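Bimanual Handling Good Practice Project
Progress report to the program office, second reporting period
Prepared by Drahomíra Jurčo, Furkesthorpe site

4 comments | 47 shares

1. Status

Work package 2 (operating rules for two-arm tabletop cells) is on schedule. Work package 3 (episode acceptance criteria) is two weeks behind the plan submitted in December. The delay comes from a revision of the reset procedure, described in section 3. No change to the budget is requested.

The draft code of practice now stands at version 4. It has been read by Miloslav Machala for Skaltel and by Kazimír Hrubý for the Fellen site. Their comments were merged except for two, which are listed in section 5.

2. Rules for shared workspace

The draft treats the tabletop as two side zones and one shared zone. Either arm may enter the shared zone, but only one may close its gripper there at a time. The waiting arm holds its fingers open and above the height of the tallest object on the table. Operators at Furkesthorpe asked for the height rule to be stated in terms of the object instead of a fixed distance, and the text was changed accordingly.

Approach speed is limited during the last part of a reach. The first draft applied the limit to both arms whenever either was close to an object. This slowed the sessions and gave no measurable benefit, so the limit now applies to the approaching arm alone.

Cable routing was added as a pre-session check. The operator moves each arm through its full reach with the cable in place and confirms that no loop touches the table or the opposite arm. The check is signed once per shift and repeated after any change of gripper.
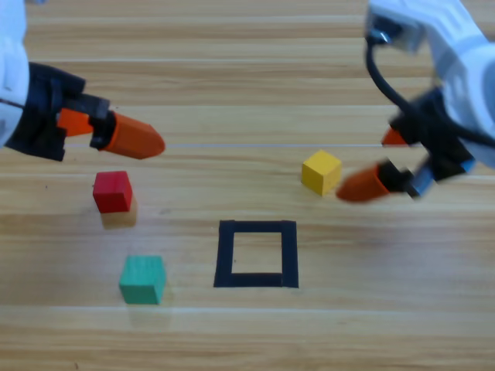 Fig. 1. Cube placement task. Right gripper beside the yellow cube, left gripper open above the table. The target area is marked in black tape.

Target marking was the subject of most of the comments received. Sites had been using printed sheets, pencil lines and tape. The draft now calls for matte tape with a square outline, replaced when a corner lifts. The inside of the outline must be clear at the start of every episode. An object counts as placed when its whole base is inside the inner edge of the tape. Contact with the tape is recorded as a partial placement.

3. Reset procedure

Vendula Vlček compared logs from the three sites and found that start positions were drifting toward a small set of habitual layouts. Operators were returning the cubes to wherever their hands fell. The revised procedure draws start positions from a list, with a new list issued for each session. Arms are parked and drives disabled before anyone reaches over the table. This second requirement was already practiced at Furkesthorpe and Fellen, but was missing from the written rules.

4. Episodes reviewed

The target for the period was 3000 episodes reviewed against the draft criteria. The target was met. Of these, 130 were rejected. The most frequent ground for rejection was a start layout that did not match the session list, followed by a missing operator code. Rejected episodes are kept in a separate folder with the reason recorded and are not deleted.

5. Open points

Machala asks that the one-gripper rule be relaxed for handover tasks. The project team agrees in principle. Wording is with Radymyr Kostiuk.

Hrubý asks for a minimum light level. The Zeman meter ordered for this purpose has not been delivered, and the clause is blank in version 4.

6. Next period

Version 5 will be circulated to all sites with the handover clause included. Acceptance criteria will be frozen after that round of comments. Operator retraining on the reset procedure is planned at Fellen first, then at Furkesthorpe.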